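Courses > Zomness Evening School > Wood and Making > Handout 16

Handout 16: Sorting, boards and the trouble with yellow
By Elfriede Nolte, October
20 comments

Those of you who missed the first half spent it, I assume, somewhere warmer. We looked at how a toy maker decides what belongs with what. A set of blocks has at least two orders in it, colour and shape, and they don't get on. Sort by colour and the shapes are scattered. Sort by shape and you have a row of cylinders in colours that argue.

Terms you will need on the night:
Sorting rule: the one thing you have agreed to look at.
Group: pieces that obey the rule and are standing near enough to prove it.
Stray: a piece that obeys no rule, usually found under the radiator.

Group by colour first. Two yellow blocks side by side and touching make a group with no further help. The green pair is better for teaching, as a cylinder standing upright and a star lying in front of it have nothing in common except green. Further over, a blue cube and a blue triangular prism keep company in a cluster of four. Ask your neighbour to name the shape of the left-hand yellow one. I have heard pentagon, heart and "sort of a house", and I've marked all three correct.

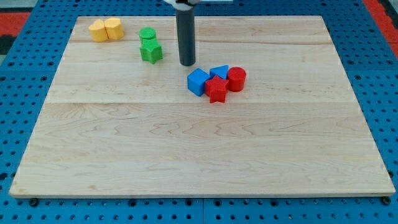 The board underneath

Pale maple, planks joined lengthwise. Look at the seams before you look at the blocks; most of you will do it the other way round. Wavy grain is handsome and also a nuisance in photographs, where it competes with anything small and plain. Godinho's notes (sheet 2, the one with the coffee ring) recommend a board with no figure at all. I recommend owning the board you can afford.

For next time

1. Bring a handful of blocks, mixed shapes, at least two colours. The Bingate box in the cupboard may be borrowed and must come back full.
2. Sort them by shape, then by colour. Write down which felt wrong.
3. Read the Lisix chapter on edges. It is long. So is the bus ride.

Shared 2,078 times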